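Posted in: Workshop, Grumbling

The gripper fingers, again

I've now read three guides that say a printed gripper "needs no routine maintenance". I'd like to meet the people who wrote them. Mine gets looked after every 300 picks or so and it still finds ways to drift.

The job is dull enough. The arm picks small pieces off a white surface and drops them in an open white box. Cubes are easy. Anything with angled sides is where you find out whether your fingers close square, and mine didn't. The left one was arriving early and shoving the piece sideways before the right one had turned up.

Noreen Sethi reckoned it was the servo. The forum reckoned it was the servo. I had a replacement from Trandeleck in my basket, and I'm glad I was too cheap to click, as the culprit was a screw at the finger pivot that had backed out by half a turn. Threadlocker on plastic is a bad idea whatever the label promises (some of them craze the part), so I put in a nylon-insert nut and did it up by feel.

Then the cable. The supplied routing has it pulled tight along the last joint, very tidy in the photos, and it tugs at the connector every time the wrist turns. I've undone the clips and left it a big lazy loop. Helmi Heinonen says it'll snag. Maybe. It hasn't yet, and the old way had already cost me one connector.

After that I re-zeroed the jaw. The Delbridge software offers an "intelligent calibration" that takes eight minutes and gave me a different answer each time, so I did it by hand: close on a feeler gauge, note the position, open, repeat. Position 661, four times in a row. I'll take that over intelligent.

Am I convinced it's fixed? No. I'm convinced the pivot was loose and now it isn't — that's as far as I'd go. I'll check the nut again at the end of August and write down what I find, even if it's embarrassing.

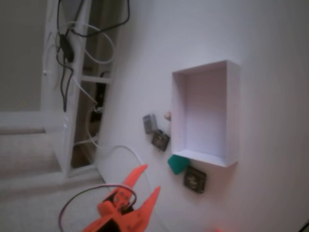 If the jaw has drifted by then, I'll buy the servo and Noreen can have her told-you-so. Comments are open, but please don't send me the calibration video, I've watched it.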